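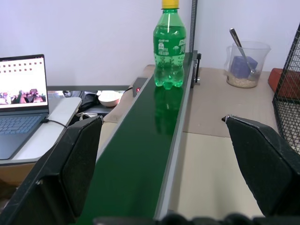

Zhuoran Liang hat nach Durchsicht des letzten Zwischenstands angemerkt, die Zahl der Aufzeichnungen sage wenig aus, solange nicht getrennt ausgewiesen werde, wie viele davon eine transparente Flasche mit Flüssigkeit auf dem Band enthalten. Der vorliegende Bericht führt diese Objektklasse deshalb gesondert auf.

Fortschrittsbericht Teilprojekt Minja, Berichtsmonat Juni

1. Stand der Datenerhebung

Vereinbart sind 2.000 verwertbare Greifvorgänge am Förderband, verteilt auf 9 Objektklassen. Die Klasse "Getränkeflasche, stehend" ist mit 200 Vorgängen angesetzt und zurzeit in Bearbeitung. Als Objekt dient unter anderem eine grüne Kunststoffflasche mit gelbem Schraubverschluss, gefüllt und aufrecht auf dem Band stehend. Die Aufnahme erfolgt mit der Kamera am Greifer; beide Greiferfinger bleiben im Bild, damit der Abstand zum Objekt aus den Bilddaten gelernt werden kann.

Ein Vorgang beginnt mit der Freigabe durch die Bedienperson und endet mit geöffnetem Greifer in Ruhelage. Fehlgriffe werden nicht gelöscht. Sie erhalten eine eigene Kennung und gehen nicht in die Zielzahl ein.

2. Qualität der Aufzeichnungen

Die glänzende Bandoberfläche erzeugt unterhalb der Flasche eine schwache Spiegelung. In der ersten Auswertung mit dem Modell von Rorico wurde die Unterkante des Objekts dadurch wiederholt zu tief geschätzt. Die Annotationsrichtlinie wurde ergänzt: Als Unterkante gilt die Auflagefläche des gerippten Flaschenbodens, die Spiegelung ist auszuschließen. Bereits annotierte Sequenzen werden von Fadico nachgearbeitet.

Gegenstände neben dem Band verbleiben am Arbeitsplatz. Ein neutraler Hintergrund war im Antrag nicht vorgesehen und würde die Übertragbarkeit auf den Standort Trurenwood einschränken.

3. Abweichungen vom Plan

Die zeitliche Zuordnung zwischen Bandsignal und Kamerabild war in 3 Sitzungen fehlerhaft. Die betroffenen Daten sind gesperrt und werden neu erhoben. Mehrkosten entstehen nicht, der Aufwand wird aus der Position Inbetriebnahme gedeckt.

4. Nächste Schritte

Abschluss der Flaschenklasse, danach Wiederholung mit liegenden Objekten bei unveränderter Bandgeschwindigkeit. Die Aufschlüsselung nach Objektklasse und Fehlgriffen wird künftig jedem Bericht als Tabelle beigefügt. Offen ist die Freigabe des zweiten Greiferfingersatzes; eine Entscheidung des Mittelgebers wird bis zum nächsten Berichtstermin erbeten.

Erstellt: Elibariki Chege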